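Chapter 3
Budgeting for a Robot Work Cell

3.1 The arm is one line of the budget

A first-time buyer tends to compare arms by reach, payload and price, and to treat everything else as sundries. The quotation then arrives with the arm on the first page and the stand, gripper, cabling, pendant, guarding, delivery and training on the pages after it. This chapter sets out how to build a cost plan in which each of these items has its own line before any supplier is approached. The Kinthorpe cell is used throughout.
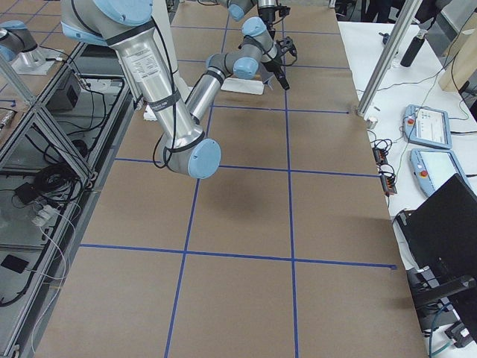
We priced the Wimthorpe cell from the arm upwards and had to go back for more money before the floor was even marked out. I would start with the table and the cables next time. (Akgül)

The difficulty described in that remark is one of order. Floor area, table size and cable routes limit which arms can be fitted, so they should be settled first. A plan should also state who supplies each item. Where the integrator provides the arm and the site provides the bench, the mounting plate is easily left out of both lists.

3.2 Two arms or one

Reading time: 3 minutes
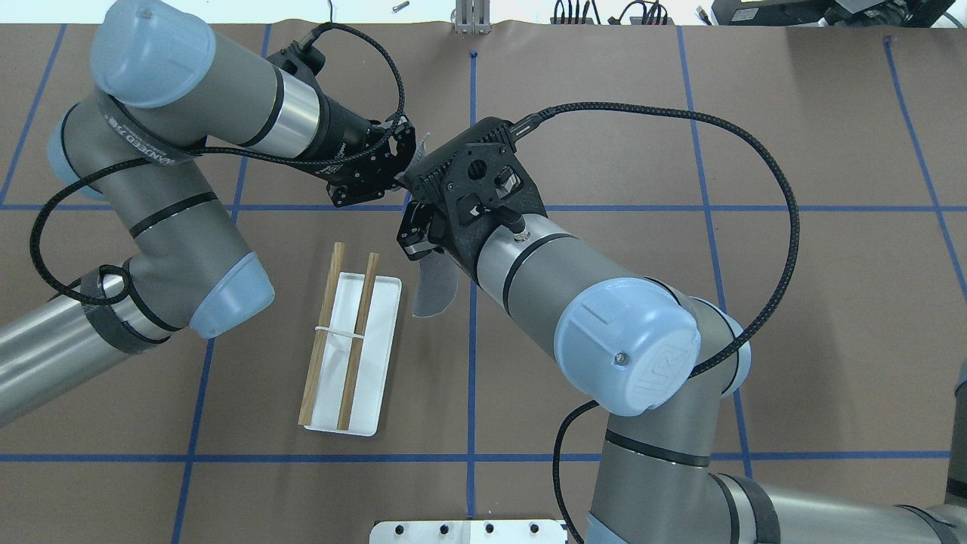 402 words

A second arm adds a second gripper, a second set of cables and further programming time. It may remove the need for a fixture. The comparison must therefore be made per task, with the cost of fixtures entered against the single-arm option.

3.3 Fixtures and consumables

Fixtures are often made on site and so escape the purchase ledger. Enter them at the cost of materials plus labour. Tape, paper covering and rubber bands are bought repeatedly and belong under running costs.
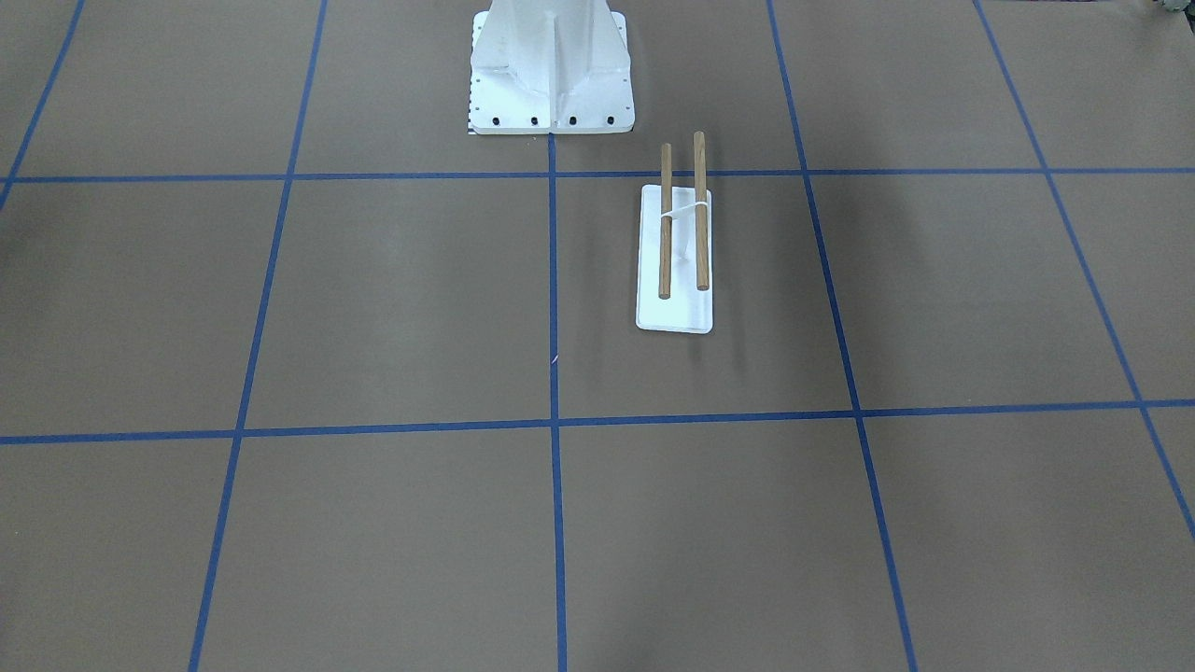
Figure 3.3 Board with two upright dowels, set within a taped cell.

Bralano, the supplier used in the worked problems, quotes fixtures separately from installation. Students should keep the two apart in their own tables.

3.4 Contingency

Set aside 20 per cent of the equipment total until the layout has been tested at full size. Marking out the positions on the surface is cheap and should precede the order.

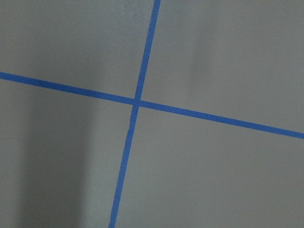 When should the contingency be released?
After the acceptance test has been signed and all outstanding invoices have been matched to the plan.

Any sum released earlier should be recorded with the line to which it was moved. Section 3.5 gives the form of the record.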